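Search jobs, teams, locations
Go

Bench hands wanted, jar filling and refills (part time)
Posted December 21, 2023. Ref 1043

Nalham is looking for people to work the filling benches at our Stovby room. Short shifts, mostly standing, mostly hands. You fill glass jars with dry goods through a funnel, wipe the rims, set them in a tray, start over. If you like steady small jobs this might be it. If you get bored quick, probably not.

We are behind, so this is a short ad. Sorry for typos.

What you'd be doing
- weighing out powders and fine grains to the card
- filling jars by funnel, cap on, label on
- washing and drying funnels between products (ALL the way dry, powder sticks)
- keeping your bit of the table clear
- putting trays and jars back on the shelf they came from

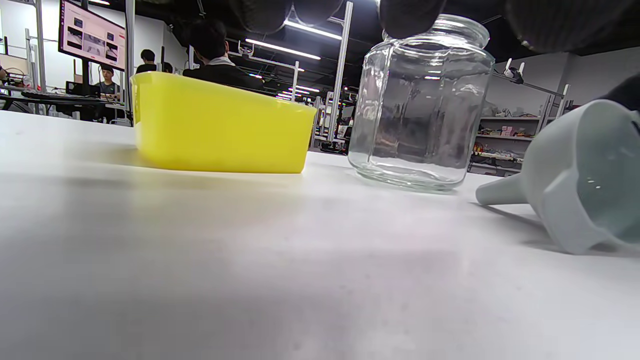

Filling table with yellow tray, glass jar and funnel.

Tables are shared and the room is open plan, desks and benches all in together. Gets busy. Headphones are fine at the desks but not at the tables, you need to hear the person next to you.

Hours and pay
26 hours a week to start, can go up in spring. Shifts are 8 to 1 or 1 to 6, pick one and stick with it if you can. Pay is hourly, same rate for everybody on the benches, Anayeli will tell you the number on the phone. Paid training, first week. Paid break. Bus 57 stops by the gate.

What we need from you
- steady hands, decent eyesight (glasses ok obviously)
- ok with gloves on for a whole shift
- ok standing, stools are there but most people dont use them
- can read a label and copy it right
- no experience needed. Kitchen, pharmacy or bakery work is a plus
- tell us up front if you have asthma or a dust allergy, we can put you on labels or packing instead

Gloves and aprons supplied. Bring your own shoes, closed toe, flat. No rings or bracelets at the tables.

The work is mostly for two customers right now, Watedico (baking powders, thickeners) and Ajayi (spice and salt blends). Different jars, different cards, same method. You'll learn Watedico first, it's the easier one. 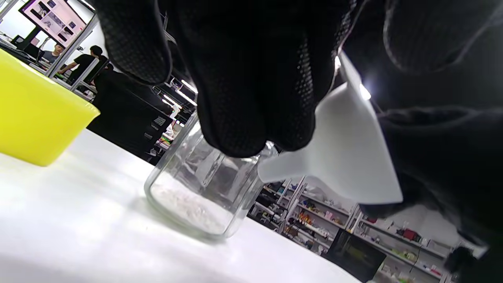
Do I need my own funnel or scale?
Everything you use at the bench is ours, just bring yourself and the shoes.

How to apply
Send a few lines to Anayeli Medrano, bench lead, through the form on this page. Put the ref number in the subject or it gets lost. No cover letter please. Say which shift you want, when you can start, and a phone number that works. A resume is nice but we wont hold it up for that.

Tryout is one hour at the table, paid. You fill, we watch, we talk a bit after. Calling people back before the end of December, so check your voicemail.

We use cookies to remember your job searches. Accept all / Manage settings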